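Keys, Kettles and the Color of the Couch: Talking With the Host of Two Rental Apartments in Wustberg

The woman who runs the two Heketti apartments would prefer that her name stay out of this. Her guests know her by first name, she says, and her neighbors know her as the person who lets strangers drag suitcases over the cobbles at midnight, and she sees no reason to introduce the one group to the other.

We met in the upper apartment, between a checkout at ten and a check-in at three. She had a stack of pillowcases over one arm for most of the conversation and folded while she talked. The lower apartment sleeps two and looks onto the courtyard. The upper one also sleeps two, although the listing used to say four.

"There was a sofa bed," she said. "I slept on it one night to see. The next morning I changed the listing and put the thing on the curb, and it stayed on the curb for a long while, so the town agreed with me."

She bought the building's top half with money from selling a share in a dental supply business, a subject on which she can be very funny and asked me not to quote her. Her plan was long leases. Then the first tenant left for a job in Pralley after one winter, leaving behind a drum kit and a fern, and a friend suggested putting the place up for short stays until someone permanent turned up. Someone permanent has yet to turn up. She has stopped looking.

Wustberg isn't an obvious place for a vacation. The old center is pretty, the river walk is pleasant if you like geese, and the castle has been behind scaffolding long enough to appear that way on postcards. What it does have is a train line and prices well under those of the lake towns, and people who come for two nights on their way to somewhere better sometimes stay for five.

"I never oversell it," she said. "I used to. My first listing said 'vibrant.' A man from a large city wrote in his review that he had walked around at eight in the evening looking for the vibrancy and met a cat."

The current text says the street is quiet and the bakery opens early. Bookings went up after she took out the adjectives. She also took out the word "cozy," which in her experience guests translate as "small," and put in the floor area. The complaints about size stopped the same month.
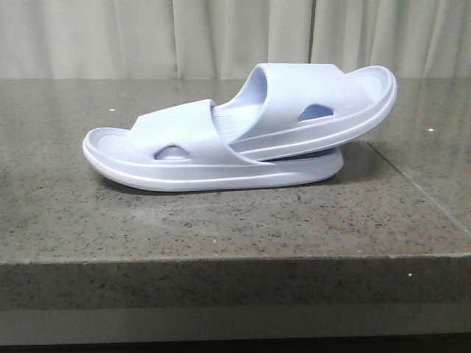
Money came up, as it does. She charges 80 a night in the low season and takes 40 for cleaning, a fee she defends with some heat. Guests will pay the nightly rate without blinking, she says, and then write her a paragraph about the 40.

"They tell me they're very clean people. I'm sure they are. I still have to wash the sheets. I can't put on the next guest's bed a sheet that belonged to a very clean person."

For a while she folded the fee into the nightly price to stop the letters. That made one-night stays cheap and long stays expensive, and for most of a spring she had nothing but one-night stays, with laundry to match. The fee went back on its own line and the letters resumed. She answers them with a paragraph she keeps saved on her phone, and which she read to me in full. It's polite in the way that airport announcements are polite.

Her biggest single expense last year was the water heater in the lower apartment, an old Iyer that had been making a noise she describes as "a person clearing his throat before bad news." The plumber wanted 400 to repair it and a good deal more to replace it. She paid for the repair. Then, in December, with a honeymoon couple in residence, she paid for the replacement too.

"So I bought the 400 repair as a kind of appetizer," she said.

The couple were very nice about it. She moved them upstairs, brought a cake, and gave them back a night. They left five stars and mentioned the cake and never the boiler, and she has considered since then whether cake is a better investment than plumbing. She did the math. It's closer than you'd think.

I asked what guests get wrong about renting an apartment after years of hotels, and she put the pillowcases down for that one. They don't read the arrival message, she said. She has written it long and she has written it short. She once wrote it as a numbered list with the door code in capital letters, and received a reply within a minute asking for the door code. The stairs are in the listing, in the booking confirmation and in the arrival message, and every few weeks somebody stands at the bottom of them and phones her in a tone of discovery.

"I say yes, there are stairs. I say I'm sorry. I didn't put them there, but I'm the only one they can call."

She doesn't leave a guest book out anymore. The old one filled up with restaurant advice, much of it about places that have closed, and one long dispute in several hands over whether the window should be open at night. In its place there's a single page in a plastic sleeve with the bus times, the trash days and the bakery. She updates it when the bus times change. The trash days she leaves alone, as even the town seems unsure of them.

What would she tell someone thinking of doing the same with a spare apartment? Buy white towels, she said, so you can bleach them. Buy twice as many teaspoons as you need. They vanish, and she bears the guests no grudge over it; she once found three of hers in her own car. Get the good mattress and save on the couch. Paint the hallway a color you can match again, because suitcases will find it.

And gray for the couch itself, she added. Her first one was cream. She looked out of the window for a moment.

"Red wine," she said. "The second week."

Her phone rang then. The three o'clock guests had arrived at half past one and were standing in the street, wondering about the door code.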